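Starting Flower Seeds in Paper Cups

My mother started her zinnias in egg cartons, and for years I did the same, until I got tired of untangling roots in May and tried paper cups instead. I've never gone back! A cup gives each seedling a nice deep home of its own, and you can write the name right on the side (please do, because I once gave my neighbor Fernanda Barreto a tray of "snapdragons" that grew up to be lettuce).

Any plain or printed paper cup will do. I buy whatever is left over after party season.
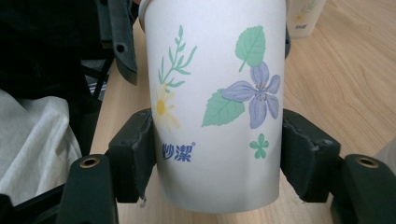 A paper cup with a pastel flower print.

First, poke three or four holes in the bottom of each cup with a sharp pencil, working from the inside out so the paper doesn't crumple. Set the cups in a tray with a lip, something you don't mind getting muddy.

Next, dampen your seed mix in a big bowl. You want it to feel like a wrung-out sponge, and if water runs between your fingers when you squeeze, just add a little more dry mix and stir again. Fill each cup nearly to the top and tap it on the table to settle everything.
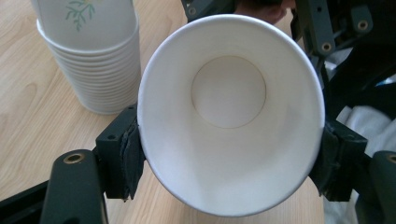
Drop two seeds in each cup and check the packet for depth, though most zinnias and cosmos like a quarter inch of mix over them. Mist the top, lay a sheet of plastic wrap loosely across the tray, and put it somewhere warm. The top of my refrigerator has done the job for 15 years now. Take the plastic off as soon as you see green and move the tray to your brightest window.

Water from the bottom by pouring a little into the tray, waiting 20 minutes, and tipping out whatever is left. Once the seedlings have two sets of true leaves, snip off the weaker one in each cup with small scissors (I always feel terrible about it, but it has to be done).

When it's time to plant, tear the cup away gently and set the whole root ball in the ground. Mine usually keep blooming well into September.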